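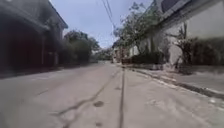

Raquel Falcão records as Conovari, and her second album, *Louro*, runs at 88 beats per minute from the first track to the last. She set the tempo in January and built every part against it. The bass is a single oscillator, filtered low and kept in mono. Over it she lays field recordings made on foot, most of them on residential streets of cracked, pale concrete, where footsteps give a short, dry click with little low end. Those clicks replace the hi-hat on seven of the nine songs.

Beverley Lambert mixed the record at Grendlow, a two-room studio with no live echo chamber. She received 71 stems for the opener, "Cundis," and used fewer than half of them. "Raquel prints her effects," Lambert says. "If the delay is wrong, it stays wrong, so I mute the part."

Vocals were cut last, in 2 sessions, with one microphone and light compression — Falcão dislikes hearing her breaths pulled up. A stage version is in rehearsal. It drops the laptop for a hardware sampler and runs 90 minutes, with the new songs in album order and the older ones slowed to match.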